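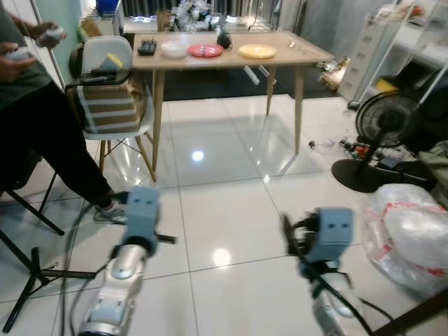 Dunside sets aside money for two-armed robots and invites other organisations to share what it has learnt

Jul 1, 2020

Dunside, the supported living and training charity, has confirmed that it will buy a first pair of two-armed robots for its practice kitchens, after a planning exercise that took the best part of a year and, it has to be said, rather a lot of tea. The order has been placed with Rantala, who will supply the arms, the handheld controllers and the first year of servicing under one agreement.

The robots will be used to rehearse the small jobs that fill an ordinary day at home, such as moving plates and bowls about on a table, with a person guiding the arms by means of a controller in each hand. Dunside hopes that in time some of these jobs can be passed over to the machines, but the present budget makes no assumption that they will be, and the trustees were keen that this should be written down plainly.

Gillespie Urquhart, who leads on equipment at Dunside and has been buying things for the charity since the days when the largest item on the list was a minibus, said: "I have bought hoists, beds, ovens and more kettles than I care to remember, and I thought I knew how to read a quotation. Robots have taught me a bit of humility. The arms themselves are the part everyone wants to talk about, and quite right too, they're lovely things - but our first draft had no line at all for cables, spare grippers, or somebody's time to sit with the controllers and do the work. By the third draft those had become a good share of the total."

The plan runs for 3 years and is split into two stages. In the first, the two robots will share one room and one set of household furniture. Staff have drawn up a list of 17 table-top tasks to be practised, beginning with crockery and moving on to packets, jars and folded cloths. Each operator will work a short session and then swap, as the trial sessions showed that holding the controllers for a long stretch is tiring on the shoulders, even sitting down. The budget pays for 200 hours of operator time before any decision is taken on the second stage.

That decision is due in November. If the trustees are content, the second stage will add a further room and a maintenance contract with Ulier, who already look after Dunside's lifts and adapted doors. If they are not, the agreement with Rantala allows the robots to be handed back with 6 weeks' notice, a clause which Mr Urquhart describes as the one he is proudest of.

Record keeping will be handled through Testis, the asset register that Dunside adopted last year for its wheelchairs and hoists. Every arm, gripper, charger and controller will have its own entry, with a note of repairs and of the date by which it ought to be replaced. It is not glamorous work, but almost every organisation Dunside spoke to while preparing the plan said they wished they had begun a register sooner.

Dunside would be very glad to hear from other charities, colleges and housing providers who are thinking about a purchase of this kind. The planning spreadsheet, with the prices taken out, can be had free of charge from the equipment office, along with the task list and a page of questions to put to suppliers. Visits to the practice kitchens can be arranged for small groups - please write first, as the room is soon full.

Notes to editors

Dunside provides supported housing and training in daily living skills. Gillespie Urquhart is available for interview by arrangement with the press office.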